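Speaker notes: "The Compostable Cup and Other Promises"
Fustville Public Library evening series, Ji-hoon Yang

Slide 1. Title

Thank them for coming out. Say up front that I don't sell anything and I don't work for anyone who makes cups. I spent nine years buying supplies for office kitchens, and I still read packaging claims the way other people read horoscopes.

Ask for hands: who threw a paper cup in a recycling bin this week? Who knows what happened to it? Wait longer than feels comfortable. Most of the hands will go down.

Slide 2. What we think we are buying

The word "paper" does a lot of work. People hear it and think of newspaper, which goes in the blue bin and comes back as more newspaper. A cup for hot drinks needs a lining, or your coffee would be in your lap before you reached the parking lot. The usual lining is a thin layer of plastic bonded to the board. You can't peel it off at home and most mills aren't set up to take it off either.

Pass the torn cup around the front row. Let them feel the inside.
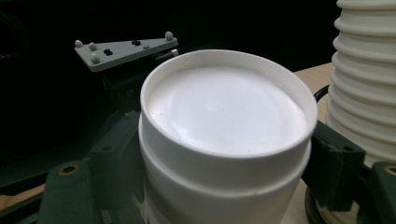
Plain white, no markings. Where would you put it?

Let them answer the question on the slide. Somebody will say compost, somebody will say recycling, and one person will say trash and sound guilty. Point out that the guilty one is probably right in this town.

Slide 3. The word "compostable"

Take this slowly. I lost people here last time.

Compostable on a label usually means compostable in an industrial facility, with managed heat and moisture. It does not mean your backyard heap. It certainly doesn't mean landfill, where things are packed down with very little air.

So ask three things of the seller. Which facility takes it? Does our hauler go there? Does that facility accept cups at all, or does it pull them out at the gate? I have asked these at trade shows. I mostly got a brochure.

Story: the Uvetach pitch. Their rep told our office that switching would make our kitchen "landfill free." I asked where the cups went after pickup. He said the hauler handled that. I called the hauler, who said anything that looked like a cup got pulled and trashed, lined with plants or lined with plastic, as their sorters couldn't tell one from the other. We had been paying extra for 10 months. (Pause. Don't do the voice.)

Slide 4. The numbers problem

I'm wary of my own figures as well, so say how I got them. At our office I kept the order sheets for one floor. We went through about 800 cups a month, for 33 people. That's one floor in one building, and I have no idea if it's typical. Visitors used them too. Some people double-cupped everything. 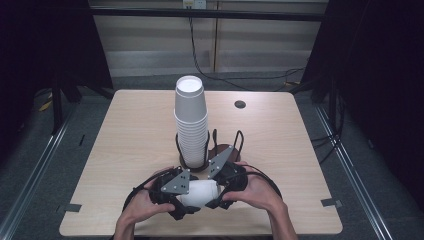 What I can say is that the total hardly moved when we changed the product. The Gratness cups had a leaf on the side and people felt fine taking another one. I can't prove the leaf did that. I did notice that usage crept up in December, but that's also when we had the party, so be fair about it.

If anyone asks for a national figure, tell them I've seen several and they don't agree. Don't pick the scariest one.

Slide 5. Reusable mugs are not magic either

This is the slide that gets me angry email.

A ceramic mug takes a good deal more energy to make than a paper cup. It has to be used many times before it pulls ahead. How many depends on who did the study, what power they assumed, and how the mug gets washed. A full dishwasher is one thing. One mug under a running hot tap for a minute is another.

Our office handed out 200 branded steel tumblers from Blomqvist at the annual meeting. I went looking for them in the spring. A lot were in desk drawers with pens in them. A few still had the sticker on. Somebody had planted a succulent in one, and I'll grant it was doing well.

So when a company says it "eliminated single-use," ask how it checked. Handing out the replacement doesn't count as checking.

Slide 6. What did work, a little

Keep the tone down here, these are small wins.

Moving the disposable cups off the counter and into a cabinet. It cost nothing. Mugs on the open shelf, cups behind a door. The order dropped the next month and stayed lower. Could have been something else, we'd lost two temps by then.

Buying one size. We used to stock three, and the biggest got used for two inches of water to swallow an aspirin.

Getting the hauler's accepted list in writing and taping it above the bins. The old poster had cheerful drawings on it that came with the bins and matched nothing the hauler took.

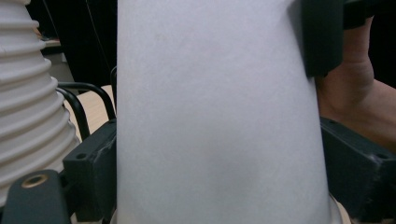
Then there are the things that didn't work, and I'd like equal time for those. The charge jar (IOUs, then buttons). The email from the sustainability office with the polar bear. The "cup-free" month, in which people walked across the street and came back with cups from the coffee shop, lids and sleeves included.

Slide 7. Questions to take home

Who picks up your bins, and have you read their list?
If a label says compostable, does it name a standard, and does anyone local take it?
If a claim has a number in it, compared to what?

Leave this slide up during Q&A.

Likely questions:

"Shouldn't we do something rather than nothing?" Yes, but check that it is something. I have sat through too many meetings where the purchase was the whole plan.

"What about lids?" Separate material, separate answer. Check the list.

"Do you use paper cups yourself?" Yes, at my dentist's and at airports.

Remember to collect the torn cup from the front row. Library wants the room back by 8:30 and the projector remote goes to the front desk.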